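Zadbridge Residents' Association
Minutes of the June meeting
Held in the upstairs room, Roman Street hall, 7:00 p.m.

1. Opening and apologies

The chair opened the meeting at 7:05 p.m. Apologies were received from two households on Nestolska Lane and from the secretary, whose notes were taken over for the evening by the vice chair. A quorum was present.

2. Minutes of the last meeting

The minutes of the May meeting were read. One correction was made under item 6: the words "north gate" should read "south gate." With that change the minutes were approved.

3. Matters arising

a) Mowing of the creek bank. The town has confirmed that the bank will be mowed twice this season. The first cut has been done. Members on the lower side said the strip behind the bus stop was missed again. The vice chair will write to the town.

b) Noise from the pump house. No complaints since May. Item closed.

c) Lost keys to the storage shed. The lock has been changed. New keys are held by the chair and by the garden group. Anyone with an old key may throw it away.

4. Meeting room and furniture

The association has used the upstairs room since February under a shared agreement with the hall. The agreement runs to the end of the year and may be renewed. The chair asked whether members wished to stay or go back to the school library. Points made:

The upstairs room is easier to reach by bus. The library has better parking. The stairs are a problem for at least one regular member, and the hall has been asked when the lift will be working again. The answer so far is "before fall."

It was agreed to stay through December and look at the matter again in November.
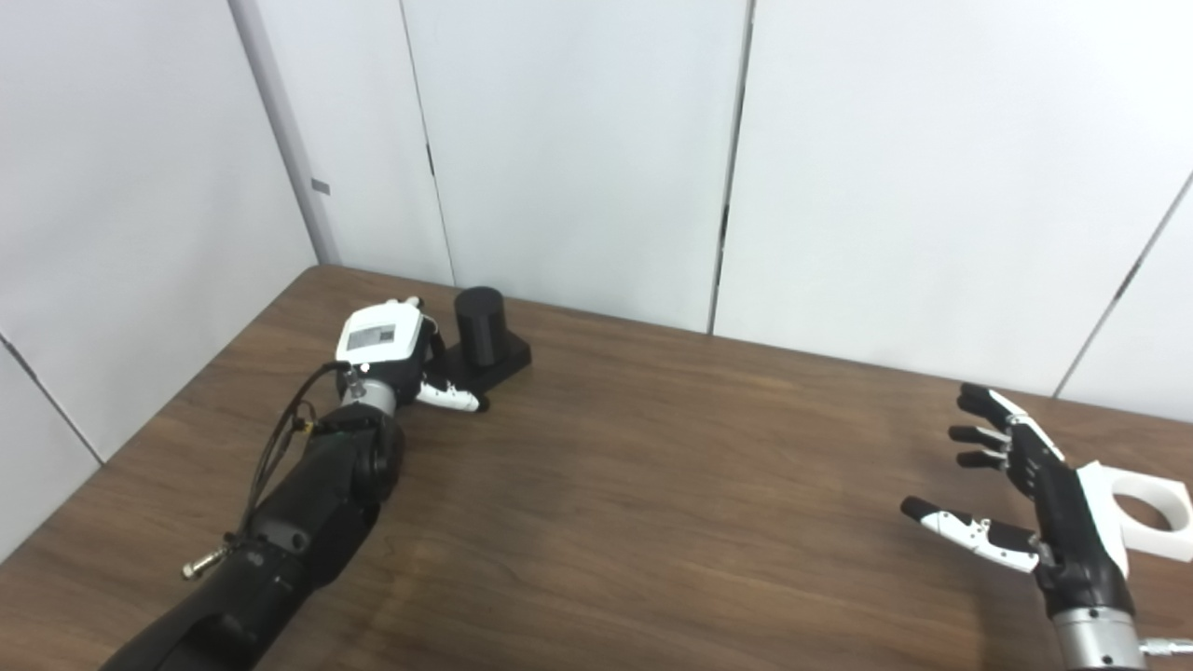

Item 4: wood table and white wall panels.

A member asked whether food may be brought in. The hall allows cold food and drinks with lids. Trash must be carried out the same evening. The hall also asks that tape not be used on any painted surface.

5. Divell Field drainage

The main business of the evening. The drainage group presented its report on standing water at Divell Field. The lower corner stayed under water for most of April, and the path from the field to Zadbridge Road could not be used by strollers or wheelchairs.

The group looked at three ways forward:

Option A, clear the old ditch by hand and keep it clear. The cost would be $700 for tool hire and disposal. The work would need to be repeated each spring.

Option B, lay a perforated pipe along the lower edge, with gravel, draining to the existing culvert. The quote received is $2000, including labor. The contractor would need the field closed for a week.

Option C, do nothing until the town finishes its own survey of the culvert.

There was a long discussion. Several members were against Option C on the grounds that the survey was first promised three years ago. Others asked whether the pipe would be any use if the culvert itself is blocked. The drainage group said water was seen running out of the far end in March, but they could not say how freely.

One member asked if the soccer club would share the cost. The club has offered $1000 toward Option B, on condition that the work is done before its season opens. It has made no offer toward Option A.

It was moved and seconded that the association accept Option B, using the club's offer and paying the balance from the field fund, subject to written consent from the town. Carried, with 16 in favor and two against. One member asked that it be noted that she would have preferred to see a second quote. The drainage group will try to get one before the contract is signed.
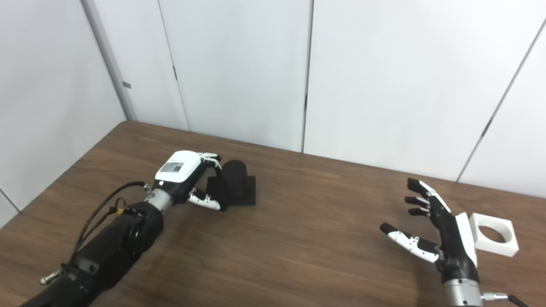 Full minutes: 5 min read

6. Community garden

The garden group reported that all plots are taken and that there is a waiting list. Two plots on the Nestolska Lane side have not been worked this year. Under the rules, a letter goes out first and the plot is given up if there is no reply in a month. The letters will be sent this week.

The water barrel by the gate leaks at the tap. A new tap has been bought and will be fitted at the next work morning. Plot holders are asked to bring their own gloves. Compost bin number two is full and should not be added to until further notice.

A request to keep chickens on the end plot was discussed. The lease does not allow livestock. The request was turned down.

7. Street lighting on Roman Street

Three lamps between the hall and the pharmacy are out. They have been reported by several people, and the town has given out more than one reference number for the same lamps. The vice chair will ask for a single number and post it on the notice board. Members are asked not to report the lamps again until then.

A member asked whether the new lamps on Nestolska Lane could be dimmed after midnight, as they shine into bedrooms. The town's lighting office will be asked if shields can be fitted.

8. Summer picnic

The picnic will be held on Divell Field if the drainage work is finished, and in the school yard if it is not. The school has agreed to this. Start time is noon. Households are asked to bring one dish to share and their own plates. The association will pay for drinks and ice.

The question of music was raised. Last year's complaint concerned the hour and the volume. Music will end at 6:00 p.m.

A sign-up sheet was passed around. People are still needed for setting up tables and for the children's races. 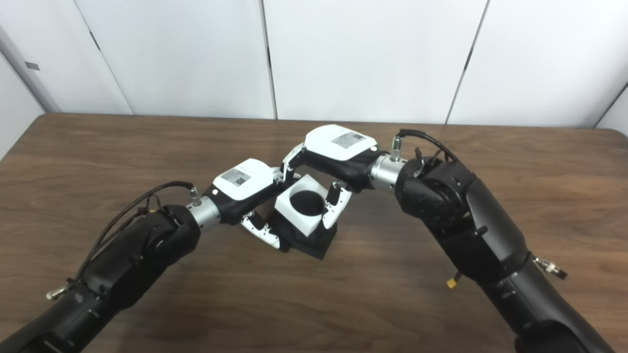
Minutes taken by the Vice Chair, Zadbridge Residents' Association

9. Dues

Most households have paid for the year. A reminder will be included with the picnic notice. A proposal to raise the dues was held over until the cost of the drainage work is final.

10. Any other business

a) A gray cat with a white bib has been seen near the pump house for several weeks. Anyone who knows the owner should tell the chair.

b) The footbridge handrail has a loose bolt on the Zadbridge Road side. To be reported to the town.

c) The book exchange shelf is overfull. Please do not leave boxes of books underneath it.

11. Next meeting

The next meeting will be held in September in the same room, at 7:00 p.m. There is no meeting in July or August. Items for the agenda should reach the secretary a week ahead.

The meeting closed at 8:50 p.m.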